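Totimix Community Help
Asked by Sena Bonsu, September

Two-finger gripper loses its hold on cloth during the lift

I am building a small arm in a shared workshop, using the Totimix base and the Didico two-finger hand. The purpose of the build is to pick up a towel by one corner and carry it to a folding position. Rigid items present no difficulty. With cloth, the fingers close on the corner correctly, but the towel slides out on 10 of every 31 attempts, generally in the first part of the lift.

The fingers are printed parts and have been wrapped in tape, as the bare surface was too slippery. The closing force is set to level 5. I have been advised that a higher setting may shorten the life of the motor. I should be grateful for guidance on whether the force, the fingertips or the lifting movement ought to be changed first.

Answer 1

Increase the force to 6. The motor is rated for it.

Answer 2, Engebretsen

The advice above may help, but I would not recommend it as the first step. Tape on a printed finger serves well enough as a covering, although it is a poor gripping surface for fabric. The following should be checked in order.

First, the contact between the fingertips. Close the hand on a strip of ordinary paper and pull gently. If the paper can be drawn out from one side more easily than from the other, the tips are not meeting squarely, and additional force will only bend the fingers. Loosen the two mounting screws, close the hand, and tighten the screws again while it is closed.

Secondly, the material of the pads. Soft rubber pads should be fixed over the tape at the point of contact. Any wrinkle in the tape beneath the pad should be removed beforehand, or the pad will rock.

Thirdly, the movement. Cloth becomes heavier at the grip as more of it leaves the table. The lift should therefore begin slowly, with a short pause once the corner is clear, and may proceed at normal speed thereafter. In the Pudimia control software this is done by adding a waypoint directly above the grasp and lowering the speed for that section alone.

My own build uses the same arrangement of taped fingers and rounded pads, with the towel taken by its corner over a white surface. 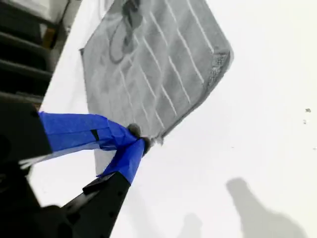
Sena Bonsu replied that the paper test had shown the tips to be out of line, and asked whether the pads should be glued or held with double-sided tape, given that the fingers would probably be printed again.

Double-sided tape is sufficient for testing. Glue should be left until the finger shape is settled. Please also note that the closing position must be set again after pads are added, as the hand will otherwise stop against them and report a fault.

Answer 3

I had the same fault with tea towels. Washing them without fabric softener made some difference, though I did not keep a record of it.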